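What Is a Tariff?

Say a toy maker in one country sells kites to a shop in another. Hooray, that's trade! But when the kites reach the border, the shop may have to pay a tariff, a kind of tax on things from abroad. If a kite costs $40 and the tariff is $6, the shop pays $46!
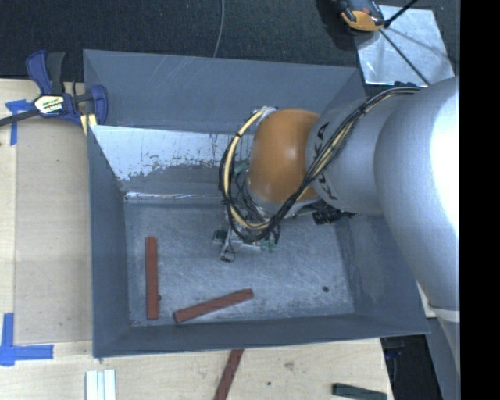
Tariffs can be charged on almost anything, from bananas to bicycles. Even plain things can be on the list, like a big grey metal bin or a reddish-brown bar. Every kind of product gets its own code number, so border officers know which tariff to charge!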